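白色桌面上的深色印子擦不掉，还要不要继续擦？

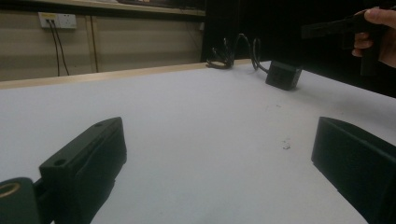

大家好，我先说明一下，中文不是我的母语，我学了几年，如果有写得不对的地方请原谅，也欢迎纠正。

我在二月搬进现在的房子，桌子是和房子一起租的，所以我很想在退租以前把它处理好。房东是一位客气的太太，但是合同里面写得很清楚：家具表面如果有“不可恢复的污渍”，要从押金里扣。我问过她桌子是什么材料，她说她也不知道，是她儿子买的，只记得送来的时候盒子上写着 Vestar。我在网上找过这个名字，没有找到说明书。

事情是这样。桌面是白的，没有光泽，平时很好打理，用湿布擦一下就可以。有一天晚上我发现上面有一小片黑黑的印子，几个聚在一起。我不能确定是怎么来的。那个星期我在桌上做过三件事：第一，用过黑色的油性笔写箱子上的标签；第二，给自行车换过链条，零件是放在报纸上的，但是报纸可能移动了；第三，放过一个铸铁锅，锅底下有垫子。所以它可能是墨水，可能是油，也可能是金属擦出来的痕迹，我分不出来。

我已经试过的方法：

温水和洗碗液，擦了五分钟左右，没有变化。
小苏打加一点水，放了一会儿再擦，我觉得淡了一点，可是也许是我希望它淡了。
白醋，没有变化，只是房间里有味道。

我还没有试过的方法：酒精，牙膏，那种白色的魔术海绵，还有超市里卖的 Omoregie 牌的强力去污膏。去污膏的背面写着“不适用于哑光漆面”，但是我不知道我的桌子算不算哑光漆面，因为我不知道它有没有漆。

我的问题有几个，请允许我一次问完。怎么在家里判断一张白桌子的表面是什么材料？如果不能判断，先用哪一种方法最安全？魔术海绵用了以后，会不会留下一块比别的地方亮的地方？我的同事说一定会，他家的柜门就是这样，印子没有了，但是从侧面看有一个发亮的圆圈，他觉得比印子更难看。最后，如果真的擦不掉，是自己修比较好，还是直接告诉房东比较好？押金里家具的那一部分是272欧元，对我来说不是小钱。

谢谢每一位愿意看完的人。

Marcelino Pacheco

补充：有人私信问我，印子用手摸有没有感觉。我闭着眼睛摸了，没有凸起来，也没有凹下去。用指甲轻轻刮，指甲上没有颜色。

老木匠不老

摸起来是平的就先别慌，多半没伤到板子。

我做了多年的家具安装和维修，白色哑面的桌子，家里常见的大概就是几种：三聚氰胺贴面的，防火板的，喷漆的，还有贴膜的。你不用知道品牌，品牌帮不了你，同一个牌子不同批次换材料是很平常的事。你要看边和底。

把头伸到桌子底下，拿手电照。底面如果和桌面一样白、一样光滑，边上另外有一条封边，能看到接缝，那十有八九是三聚氰胺板。底面是一层褐色或者灰色的薄板，桌面边缘能看到一条很细的深色线，往往是防火板。如果面和边连成一体，转角是圆的，看不到缝，就要小心，可能是喷漆，也可能是吸塑膜。喷漆的拿酒精擦有风险，膜的怕热，也怕丙酮。

封边和桌面颜色不一样也不奇怪，有的厂喜欢配一条浅木色的边，那多半是单独封上去的。不过实木条和塑料封边远看很像，得看端头，端头有年轮纹理的是木头。这个和你的问题关系不大，只是提醒你，清洁的时候别让水泡着那条缝。

再说印子。你列的三种来源，处理办法是不同的，我按自己的习惯写：

金属擦痕。灰黑色，常常是一道一道的，手指摸不出来。原因是表面比较硬，把金属蹭下来一点，留在纹理里。这种用洗碗液没用，要有一点点研磨性，比如小苏打调得稠一点，或者不锈钢用的清洁膏，点在湿布上，打小圈，力气不要大。你说小苏打以后淡了一点，那我比较倾向于这个。

油性笔。用酒精，浓度高一些的，棉签蘸了点在印子上，等十几秒，然后用干净的棉签吸走。注意是吸走，来回抹会把颜色抹开，白桌子上就成了一片灰。每次换新的棉签。

链条油。里面有很细的金属粉，所以黑。先用洗碗液原液，不加水，直接滴上去盖一张厨房纸，放一刻钟，再擦。你之前加了温水，等于把它稀释了。

顺序我建议先洗碗液原液，再酒精，最后才是带研磨的。每一步之间用清水擦干净，晾干了再看。不要混着用，也不要把醋和别的东西放在一起倒。醋对这三种都没多大用处，家里拿来除水垢就好。

先找一个看不见的地方试，桌腿后面或者底面靠里的地方。试完等它干，换个角度对着窗户看，看有没有发亮或者发白。很多人试完马上就看，表面还是湿的，当然看不出问题。

魔术海绵的事你同事说得对。它本身就是很细的磨料，哑面是靠表面那一层细小的不平整来消光的，你把它磨平了，就亮了，而且补不回来。三聚氰胺板和防火板耐磨一点，轻轻几下问题不大，喷漆的我是不会用的。牙膏同理，而且牙膏各家配方差别大，有的还带颜色。

那个去污膏，背面既然写了，就听它的。

至于赔不赔，我在外面修过很多次租房的家具，小面积印子，能擦到站着看不出来，一般房东不会计较。我接过一个活，房客自己拿砂纸磨了一张餐桌，原来只有指甲大的一块墨水，最后磨出脸盆大的一片，露了底，整块桌面换掉，连工带料158，那还是因为同款的板子有现货。所以我的话是，慢慢来，擦到七八成就停手。

小区东门第三家

楼上说得太复杂了，我直接用风油精，什么都能擦掉，我家圆珠笔、双面胶、小孩子贴的贴纸都是它。就是味道大，擦完开窗。

你这个要是租的房子，我觉得也不用太操心，桌子本来就是用的，谁家桌子没有一点印子。我租房那么久，退的时候房东就是看看热水器和墙，桌子上我铺了一块桌布，他掀都没掀。

不过你最好搬一盆花放上面，过两个月自己都忘了。

翻译到凌晨两点

上面那位的风油精要小心，里面有薄荷脑和樟脑一类的东西，我在一张贴膜的床头柜上用过，膜起了皱，后来压不平。用之前一样要试。

清洁的部分老木匠已经讲得很仔细，我只讲押金，因为我也是外国人，在这里租过几次房，吃过亏，也学到一些东西。我的中文也不是母语，我们可以互相原谅。

第一，请你找出入住时候的交接清单。很多合同后面有一张表，每一件家具写一行，状态写“良好”或者“有使用痕迹”。如果桌子那一行写的是“有使用痕迹”，房东要证明这个印子是新的，就比较困难。如果写的是“良好”，也不要紧张，“良好”不等于“全新”。

第二，合同里的“不可恢复”这几个字对你有用。一个印子如果清洁公司可以去掉，它就是可以恢复的，最多扣清洁的费用，不应该扣整张桌子的价格。我以前住的地方是通过一家叫 Anard 的中介租的，他们在退房的时候写我“损坏书桌一张”，要扣全部。我写信请他们说明桌子的购买年份和当时的价格，过了三个星期，他们回信说同意只收清洁费。我没有吵架，只是很有礼貌地问了两次。

第三，我个人的意见是早一点告诉房东，特别是你说她很客气。你可以写得很简单。我帮你想了一段，你自己改：

“您好，桌面上有一小片深色的印子，我正在用温和的方法清洁，目前没有伤到表面。请问您或者您的儿子还记得这张桌子的材料吗？如果有特别不能用的清洁剂，请告诉我。谢谢。”

这样写有两个好处，一是她知道你在认真处理，二是有文字留下来，将来如果她说你隐瞒，你可以拿出来。发短信或者邮件都可以，不要只打电话。

第四，每试一种方法，写下用了什么，在哪一个位置。听起来很麻烦，但是退房的时候人很容易忘记，对方问你“你用过什么化学品”，你回答不出来，就显得不可信。

还有一件小事。有人会建议你买白色的修补笔，Buromley 的那种，文具店有。我买过。白色有很多种，它的白偏黄，画上去像一块补丁，后来我又花了时间把它擦掉。除非你能拿到原来的色号，不然不要在桌面的中间用，用在边角上还可以。

铺桌布的办法我不反对，日常用很好。但是退房的时候请把桌布拿走，让人看见桌面。我的第二个房东就是事后才掀开的，然后说我是故意盖住的，那封邮件写了超过1000字，我读了一个晚上，还查了字典。

Marcelino Pacheco

谢谢三位，我没有想到会有这么详细的回答，我用了两天慢慢读，有一些词查了字典，比如“消光”。

我按照老木匠先生的方法看了桌子底下。底面也是白的，和上面差不多，边上可以看到一条缝。所以我想应该是三聚氰胺板，如果我理解正确的话。我先在底面靠里的地方试了洗碗液原液和酒精，等到第二天早上对着窗户看，没有发亮也没有发白。

洗碗液原液放了一刻钟，没有明显的作用。酒精我做了两次，棉签上有一点点灰色，但是不是很多。现在我准备做小苏打稠一点的那一步，我打算周围先用胶带围起来，这样不会擦得太大。请问胶带会不会也留下痕迹？如果会，我就不用了。

交接清单我也找到了，桌子那一行写的是“良好，轻微使用痕迹”，这两个写在一起，我不知道算哪一种。

给房东的短信我已经发了，改了一点点。她还没有回。

老木匠不老

用美纹纸胶带，黄的那种，撕的时候慢一点，别过夜。普通透明胶别用，胶会留在上面，你又得多擦一遍。

棉签上有灰就说明在往下走，别着急加力气。小苏打那一步擦一分钟就停下来看。

翻译到凌晨两点

“良好，轻微使用痕迹”对你是好的，请把那一页拍下来，和短信放在一个文件夹里。如果她回信问你要不要让她儿子来看，我觉得可以答应，买的人也许还留着收据，上面可能有材料。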